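Search this repository Go to file
Home Datasets Docs Issues Wiki

# rutgate-tabletop

Grasp and handover episodes recorded by the Stulura student robotics club with a five-digit hand and a wrist camera. README last revised 13th March.

## Summary

The set was recorded as practice data for the tabletop event of the Rutgate student competition. The event asks a team to pick a named household item from a table, present it to a second station, and release it there. The club needed its own recordings because the sample material issued to teams uses a parallel-jaw gripper and transfers poorly to a hand with a thumb.

- Episodes: 472
- Episodes marked usable: 343
- Tasks: pick, pick-and-present
- Control: teleoperation, one operator per episode
- License: club members and registered teams; ask before redistributing

## Directory layout

episodes/ -- one folder per episode, numbered from 0000
calib/ -- camera intrinsics and hand-eye transform, one file per session
labels/ -- task label, object name, outcome, operator code
splits/ -- train and holdout lists as plain text
tools/ -- loader, viewer, and the script that rebuilds the splits

Each episode folder holds the wrist video, a joint log, and a short text file called notes.txt. The notes file may be empty. Do not parse it.

## Joint log

Columns are time, arm joints, finger joints, thumb joints, gripper command. Time is in seconds from the start of the episode. Angles are in radians. The command column is what the operator sent, before the limiter; the joint columns are what the encoders returned. The two differ most during fast closing, and a policy trained on the command column will squeeze too hard.

Sessions from November used an older encoder offset for the thumb. The loader corrects this when it finds an offset entry in the session's calibration file. If you read the logs without the loader, apply the offset yourself.

## Objects

Objects are ordinary shop items: tubes, small boxes, cups, a sponge, a roll of tape. Names in labels/ describe the item type and ignore the brand. Packaging has not been masked in the video, so printed logos are readable in many episodes. A text-reading model can use these as a shortcut. The holdout list keeps 2 object types out of training altogether.

## Known problems

1. Wrist video is stored as recorded, without rotation. The fingers point toward the top of the image and the table is usually off to one side. Rotate in the loader if your model expects a level view, and rotate the hand-eye transform with it.
2. Lighting varies between sessions. White balance was left on automatic for the first 4 sessions and locked after that.
3. The hand covers a large part of the image in every episode. Contact is often hidden behind the fingers -- use the joint log to find it.
4. Printed fabric backdrops contain windows, curtains, and other room features. Depth estimators tend to treat these as real space. Depth maps are not supplied.
5. Outcome labels were entered by the operator and checked once by a different club member. Disagreements are marked "unclear" and left out of the usable count.

## Sample view

Toothpaste tube on the wood tabletop, fingers held together, thumb to the right, blue fingertip lights on.
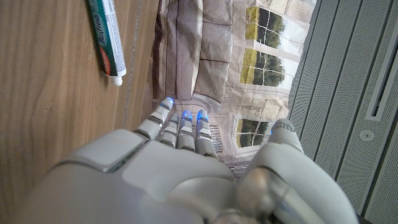

Brøndum wrote on the issues page that the holdout list is too easy, as both held-out types are close in size to items in the training list, and asked for a split by session instead. A session split has been added as splits/by_session.txt. The old split stays in place so that earlier numbers can still be compared.

## Loading

Run the loader from the top folder and pass it a split file. It skips episodes marked "unclear" unless the flag --all is given. The viewer takes a single episode number and plots the joint log under the video.

The export script in tools/ writes the Rondadov format, which the competition server accepts. It drops the command column. Keep the original folders.

## To do

- Re-run hand-eye calibration for the last session
- Add failed grasps as a separate list
- Fill in missing operator codes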